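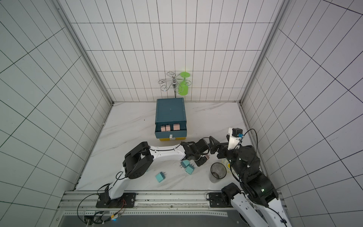

The Drawer Problem

Every house has one drawer that won't close, and in ours it has been the same drawer through three kitchens. We moved to Plerthorpe with it taped shut. The tape is still on there, in places.

I bring this up because the swap meet is on again this June and the sign-up sheet has a new line on it, "small storage," which I take personally. Last year I went to get rid of a box of cables and came home with two boxes, one of them for the cables. My household has asked me to write this item in place of attending. We'll see.

For those new to the newsletter, the rules are simple enough. Bring what you don't want, clean, with the lid if it ever had one. Take what you think you need. Whatever is left at closing goes to the thrift store on Kerslake Road, where I will presumably buy it in August.

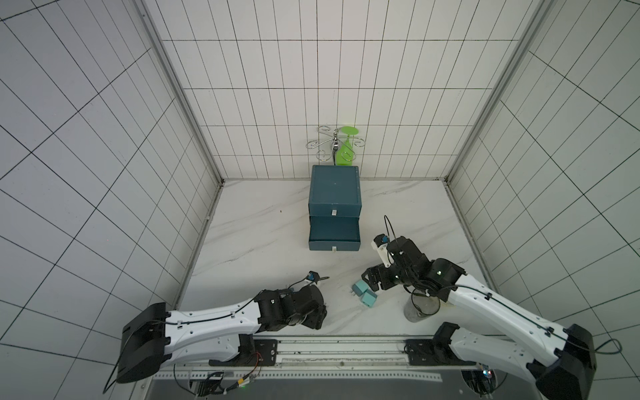 The cables, by the way, are still with us. I went through them in the spring with the best intentions and a trash bag. There were 17 chargers in there, and I could match four to anything we own. The rest belong to phones that have been dead for years, but you try throwing out a charger. You stand over the bag, you think of some future evening with a flashlight and an old camera, and back it goes. The trash bag ended up in the drawer too.

I did read a book on the subject. It wanted me to hold each object and ask what it was for, and I got as far as a key. It fits none of our doors. It may not fit any door. I've put it on a hook by the entrance, where guests assume it's important and so, by now, do I.

Anyway, bring your boxes, tins and organizers. Furniture has to be something one person can carry, and that person should be you. The $90 table fee from the old days is gone; the Aroner Room is free this year and has been promised working lights.

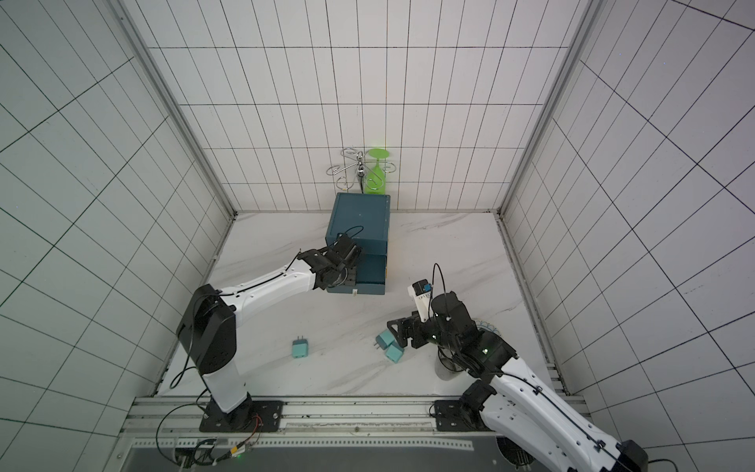 ALSO THIS MONTH

Library book sale: Paperbacks are by the bag again. Bring your own bag. I have several, in a drawer.

Garden hoses: Somebody left a green one behind the Aroner Room last fall. It's coiled by the side door and would like to go home.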